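List: room-fitting
From: Morenike Obi
Subject: Re: Printed ceiling panels below an open ceiling, and what to do with the spots?

Ekene Briggs wrote:

> Hello all,
>
> We are fitting out the ground floor of an old parts store which belongs to Dolico. The ceiling up there is painted dark gray with all the pipes left open, and the client likes it that way in the corridor but not in the work area. For the work area she wants something lighter hanging below, "with a pattern, so it doesn't look like an office." She saw panels with circles somewhere and cannot forget them.
>
> My questions, in no special order:
>
> 1. Does a pattern overhead get tiring for people who are in the room all day?
> 2. Do you run the rails in front of the panels or try to hide them?
> 3. The client keeps shiny white things on the floor and she complains already about glare from the present lamps. Will a pale ceiling make it better or worse?
> 4. Anything you would do differently?
>
> I remember that Morenike had a ceiling like this at Parkadier. Are you still reading the list?
>
> Thanks,
> Ekene

Hello Ekene, hello everybody,

Yes, I am still reading, only I am slow to write. I waited until I could go to the room again and look properly, because I did not want to answer from memory. Chukwuemeka Lawal came with me and part of what follows is his opinion, which I have tried to mark as his.

I take your questions in a different order, as the glare was our biggest trouble and the pattern was the smallest.

Glare on white things

You ask if a pale ceiling makes it better or worse. In my experience it does both, and it took me some time to understand why.

A glossy white surface shows you two kinds of light. One is the general light which comes from everywhere. A pale ceiling helps very much with this one. The shaded side of a white object does not fall into a dirty dark gray, it goes slowly through something like lavender and stays quite soft. Before we had the panels, the same things looked much harder, because all that was above them was the dark ceiling.

The other kind is the direct reflection of whatever is bright, and for this the panels do nothing. If the surface is rounded, moving the lamp a little does not save you either. On a flat shiny table top you can find a position where the reflection goes away from your eyes. On a curved thing there is nearly always some place on the curve which sends the light to you. You get small hard highlights, a long one next to little oval ones, and when you walk they walk with you. Where the light is strong on one side, the white simply burns out and you don't see the surface anymore. Our people complained about this for weeks, and I first thought they were exaggerating.

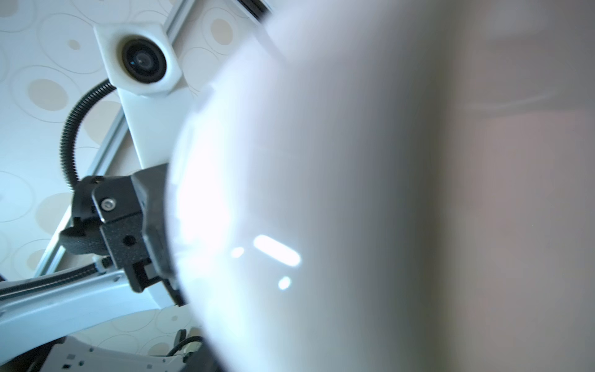 What we did about the lamps

First we tried weaker lamps. This was a mistake, I must admit it. The highlights were less strong but so was everything else, and people began to bring their own desk lamps, which made new highlights in worse places. Leilani Iwasaki had one directly at the height of my eyes when I was sitting, and I did not like to say it.

Second we tried to turn the spots to the wall. It was better, and it is the thing I would recommend to your client to try before she buys anything, because it costs only a ladder and one afternoon. A spot which lights a wall gives you a big soft source. In a rounded shiny surface you will still see it, but as a wide pale area and not as a hard point.

Third, we put the work lighting on separate switches, so that one can turn off the row which is directly over the shiny things. I would like to have done this from the beginning. The electrician had asked us and we said that it was not necessary.

Chukwuemeka says that I should also mention dust. Strong light from the side on a glossy white surface shows every cloth mark. We wipe with a clean dry microfiber, and a second one only slightly damp if needed. We used a spray polish from Rundberg for some time and stopped, as it left a film that was visible exactly in the highlights. Maybe we used too much of it.

The pattern

Now to your first question. I was against the pattern, I say it openly. I had wanted plain cream and I had even ordered the samples. Ikechukwu Ibrahim, who was then in charge of the budget, preferred the circles, and he was right and I was wrong.

I think three things make it work for us. The contrast is low, beige on cream, so from the floor you notice it mostly when you look for it. The circles are mixed, with filled dots in different sizes, thin rings, and also dots which sit inside of a ring, so the eye does not start to follow rows. And it is all one family of color. I have seen a similar ceiling with black dots on white, in a waiting room, and there I became tired before my name was called.

If your client wants something stronger, please hang one sample panel at the real height and leave it there for a while. A sample on the table tells you almost nothing. On the table our rings looked very bold and I was quite worried. Up there they became calm.

For the person who does the cutting: a printed pattern with big elements will be cut at the border of the field, and it will be cut somewhere ugly if you don't decide it before. Ask for the drawing with the pattern on it, and not only with the panel sizes. We didn't get this from Neagu until the second round, and it was our own fault for not asking.

Rails in front or hidden

We have them in front and I would do it again. Ours are not even the same color, there is a silver aluminum one and a black one which cross each other, joined with small metal plates and screws. In the first design everything was going to be silver. The black came in later for a different job and I was afraid it would look like a repair. After some weeks I stopped to see it as a fault. Against a cream background a black line is at least an honest line.
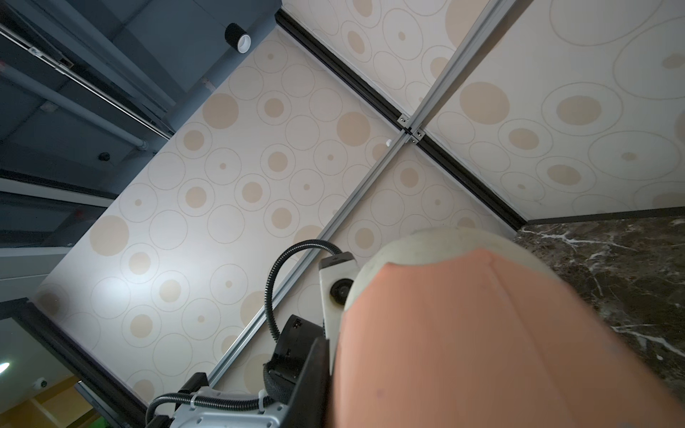

What I would say to anyone who is thinking of hiding the rails is that you lose the possibility to change your mind. When all is open you can loosen a plate, move a rail and fix it again without touching the panels. With hidden ones you need to take panels down, and printed panels should be handled with clean hands or gloves, and then you must also put each one back to its own place or the circles don't meet. We mark them on the back side now with a pencil. Chukwuemeka prefers tape with a number. He says pencil is not readable by the time you need it. Both are possible.

Please also think about the small fixtures which go through or onto the panels. They always end near a crossing of rails, because this is where the installer can reach comfortably, and if you have an opinion about their position you should write it in the plan. A small round white one is no problem with a circle pattern, it looks nearly like one more dot. A square one would have annoyed me every day.

Where the panels stop

You did not ask about this, but it is the part with the most discussion in our case. We also have the dark gray open ceiling with a long pipe beyond the patterned part, so our situation is similar to yours. The question is how you finish the border between the two. We looked at three options: a vertical strip all around, a slope, or simply to stop. We simply stopped.

The advantage is that air and sound can go up over the edge, and the room feels higher than it is. The disadvantage is that from some places you look at the edge and behind it, and there you see everything that was not meant for looking at. If your client accepts the open ceiling in the corridor she will probably accept this too. But take her to stand at the place from where she will see it, before and not after. We took Leilani to the wrong side of the room, and she approved a view that she does not have.

The black spotlights hang in the open part and I find them good there, as against the dark gray a black body does not call much attention. Only the white rim is visible. If you can choose, I would take one with a black rim also. It is a small thing and maybe only I see it.

What I would do differently

To answer your last question in short form:

Separate switches for each row of lights, from day one.

The drawing with the pattern on it before anything is cut.

Order some spare panels from the same print run. When we asked later, the beige was not exactly the same beige, and the minimum order was 100, so we said no thank you and were careful instead.

Keep a bigger reserve for the fixing work. We had put aside 2000 for hanging and small parts and it was gone before the last corner was done. I don't want to give you our total, as the prices are different now and it would only confuse.

Put the cleaning of the top side in the plan. A suspended field collects dust on top, and the first time that someone moved a rail it came down on everything white below. We do it now every August, when the room is quiet – with a vacuum cleaner with a soft brush, from a platform, and with sheets over the things on the floor.

One point on which I don't have an answer, maybe somebody else on the list does. Has anyone tried a matte film or some other temporary cover on glossy white parts, only for the hours when people must look at them closely? I was told it leaves marks of glue at the edges when it is removed from a curve. I would like to hear from a person who has done it and not only from a seller.

Ekene, if you come to our side of the city you are welcome to visit. Come in the morning if possible. In the afternoon the light is different and you will get a too friendly impression of the glare.

With kind regards,
Morenike Obi
Parkadier, rooms and equipment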